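Đạt Nghiêm has been making cards at his kitchen counter for nearly 5 years, and when he talks about them he tends to wander off happily into the paper, the ink and whichever aunt the card was meant for. I had asked him about sympathy cards, the kind most of us put off making until we need one that very afternoon.

"I used to dread them," he told me. "A birthday card you can stamp while you're on the phone. With these I'd sit there for an hour moving one leaf around." What helped was making a small stack every May, when no one in particular was on his mind, and leaving the insides blank until they were needed.

He works mostly with the Kadatau leaf stamps and a soft gray ink pad from Niridus that he has re-inked more often than he'd like to admit - "it's the only gray I own that doesn't go purple on cream paper." His layout hardly changes: one stem, stamped 2 times without re-inking so the second print comes out paler, and a narrow strip of Lã mulberry paper torn along a ruler. He likes the torn edge, and he likes that it hides a crooked fold (he says he has plenty of those!).

We talked a good while about sentiments too, and he got quite animated. He avoids anything long on the front and keeps 3 small word stamps in a tin, with "thinking of you" getting by far the most wear.

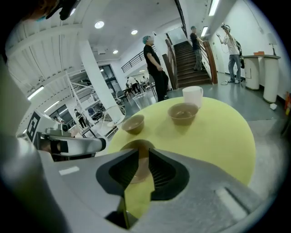 Do you write the message by hand?

"Always by hand, even with my handwriting. I do it in pencil first on scrap, and I try to put in one thing I remember about the person."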